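Egger go to Volance in the second leg tomorrow with a 2-1 lead and a decision to make in goal. A few notes before kickoff.

Start with the first leg. Egger were the better side for an hour and should have scored a third. Volance got their goal in the 81st minute from a corner that was only half cleared. Away goals count in this competition, so a 1-0 home win puts Volance through.

That changes how you have to look at tomorrow. Egger can't just sit in. They tried that at Tirker in March, in the league, and gave up 2 goals in the last ten minutes.

The goalkeeping question: Ingrid Delacroix trained fully this morning after missing the first leg with a sore wrist. Her backup did nothing wrong last week and had no chance with the goal. I would still start Delacroix. Her kicking is longer, and Volance press high at home.

Oksana Vasylenko will play for Volance. She came off at halftime in the first leg with a tight calf, and the club said on the same night it was only a precaution. Without her they had no one to hold the ball up. With her they are a different team.
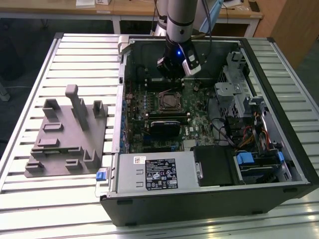 Her record against Egger is good. She has scored in three of the last four meetings, two of them headers. Egger's center backs are quick but neither is tall, and I expect Volance to cross early and often.

The other matchup to watch is on Egger's left. Their fullback got forward all night in the first leg and set up the opener. Volance have moved their captain out to that side in training this week, which suggests they noticed.

Tickets: Egger sold their full away allocation of 300 by Monday lunch. There was talk of asking for more, but the away end at Volance is small and the club said no. The supporters' coaches leave from the main stand parking lot at noon.

Correction to the post above — the allocation sold out over the weekend. Monday was when the club announced it. Thanks to those who wrote in.

The pitch is a worry. It rained there for most of the week and the near touchline cut up badly in the last home game. A slow surface helps Volance more than it helps Egger, who want to play through midfield.

The winner gets Teltex in the semifinal. Teltex finished their tie last night, 4-0 over the two legs, and rested half their starters for the return. They will be favorites against either of these two.

My pick is 1-1 on the night and Egger through 3-2 on aggregate. If Volance score first I would change my mind quickly — their home crowd is loud and they have not lost there all season.

Lineups are due an hour before kickoff. I will post them when they come.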